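Getting the most out of the Hidmont robot open day?
Posted in Local & Family > Days Out

KurowGarden

Hello everybody, I hope this is the right board. My sister-in-law has talked me into going along to the open day at Hidmont, and it's a long drive for us from the Kurow end. I understand a fair part of it is simulated robots working in made-up rooms on a big screen. Is that interesting to watch if you don't know the first thing about computers? And should we stay for the afternoon talk or just see the demonstration and get on the road? I'd love to hear from anyone who went to the last one!

Colley_Retired

Do go! I went in May and had a lovely time, and I taught shop class for 34 years, so I'm a hands and tools person and no computer whiz. The hall is to the left of the front desk (there are good chairs along the wall, so get there early if your knees are like mine). They show you the same simulated room from different views, and my favorite was the close one, down at the gripper, where you can really study the fingers and whatever is between them.
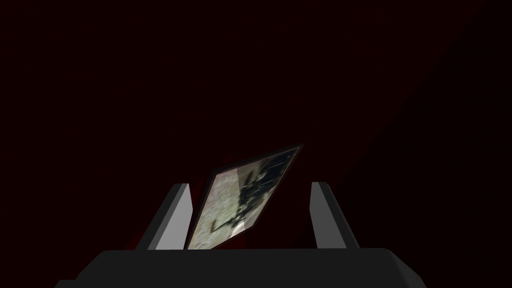
Gripper view from the demonstration, with a framed picture between the fingers.

After that they switch to the wide view, and that's when it made sense to me. You're looking out over the robot's own body with both arms reaching ahead of you, into an attic sort of room with a skylight and blue sky beyond. I found I was leaning in my seat, silly as that sounds.

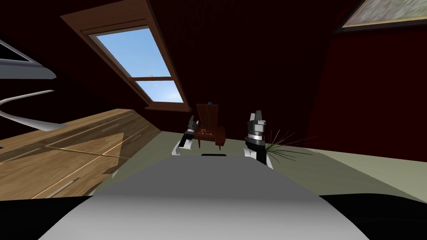 The presenter took all kinds of questions and was very patient with me. I asked why they bother with a pretend room, and the answer was that you can try a job over and over and break nothing you have to pay for. They had 1,550 practice runs logged for the room they were showing us, which seemed like an awful lot until I thought about my ninth graders and the band saw. I'd stay for the talk, it's only short and there was coffee.

peeters_fan

its fine. parking is bad, use the Peeters lot across the road. talk was too long imo

Comments

MapleStreet: Thank you for the Peeters lot tip, we circled forever last time.

KurowGarden: Oh this is wonderful, thank you both. We'll stay for the coffee at least!

tw814: Can you bring kids? Mine would love the two arms.

We use cookies to keep you signed in. By using this site you accept our cookie policy.

Contact us | © May 2022 Colley Community Help | Back to top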